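The Slow Return of the Shared Lunch

I used to eat lunch in nine minutes. I know this because I once had a parking meter running and came back with time to spare. 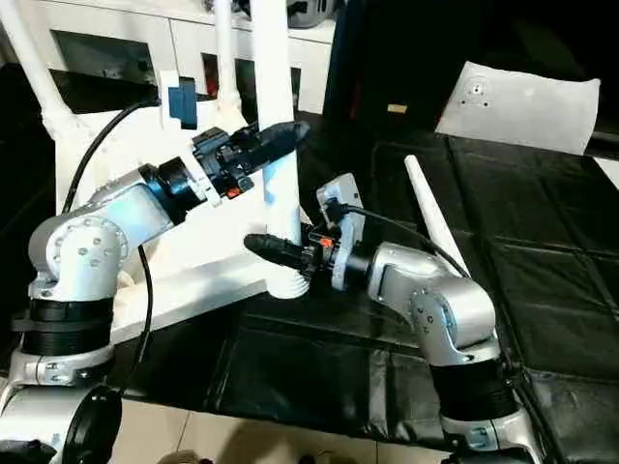
Lindalva Guerra told me that nine minutes was generous, and that for most of the years she worked at Holtar she ate standing up, with her coat on, and couldn't have told you by mid-afternoon what it had been. Soup, probably. She thinks a lot of it was soup.

I'd called her to talk about the long table. If you haven't run into one yet, you may soon: a bunch of people who work near each other agree to stop at the same time, sit down together and eat one meal that one of them cooked. That's it! There's no app. Lindalva's group has 13 people in it now, and your turn at the stove comes up every couple of weeks or so, which sounds fine until it's your turn.

I got invited in March, and I went mostly out of nosiness. Emerson Rocha was cooking that day (black beans, rice, greens with far too much garlic, oranges cut up in a mixing bowl) and he handed me a stack of plates before I'd said my name. I sat between Alcides Holanda, who wanted to talk about gutters, and a young woman from Trunum who wanted to talk about anything else. I stayed an hour. I had seconds. I missed a call I'd been dreading and felt great about it.

So I started one on my own block, and let me tell you, the first month was rough. We had too many opinions about salt. We had one person who couldn't eat onions and another who seemed to think onions were the meal. Somebody made a lasagna for 12 when 22 people turned up, word having gotten around, and I ended up running across the street for bread and cheese while everyone waited very politely with their forks out.

Odair Meireles gave me the best advice I got, which was to pick cheap food and stick with it. His own table spends $2 a head. Lentils, eggs, cabbage, whatever squash is piled up outside Stamatopoulos that week. Once people start showing off, he said, the ones who can't cook get scared and drop out, and those are usually the ones who most needed the company.

He's right about that. Our worst cook is also our favorite. He makes a potato thing - I've never gotten a better name out of him - that is gray all the way through, and the whole table cheers when it lands.

Do I get less done? A little, maybe. My afternoons start later and I've quit pretending I answer email between bites. But I know whose mother is sick now, and whose kid got into the school band. Last week Ismael Dantas fixed my bike chain over coffee, and I sent him home with the leftover rice.

My turn comes up again soon. I'm thinking chili, with the onions on the side.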